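Arnance zip-top freezer bags, 40 to a box

We freeze a lot of soup at our house, and these replaced the store brand in October.
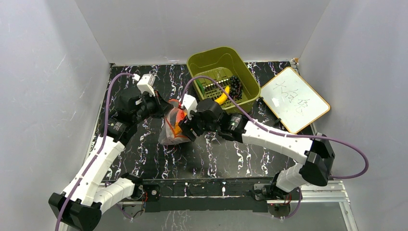 Tharushi Chowdhury
Kitchen Reviewer

The seal closes in one pass and stays closed — I stored chili flat for weeks with no leaks. The plastic is thick enough to wash and use again.
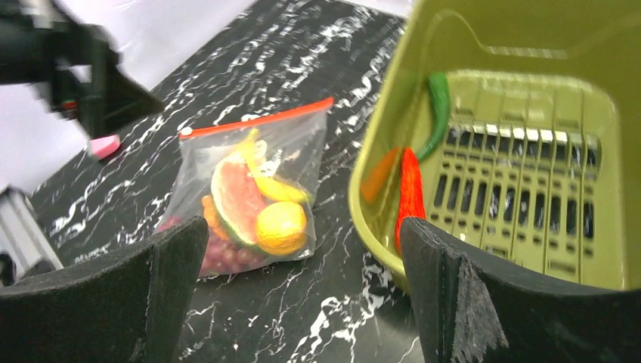 Corners are the weak spot. Two bags split there when I pulled them off a frozen shelf. The box also tears badly at the opening. I'd still buy them again for soup, but for bread the cheap ones are fine.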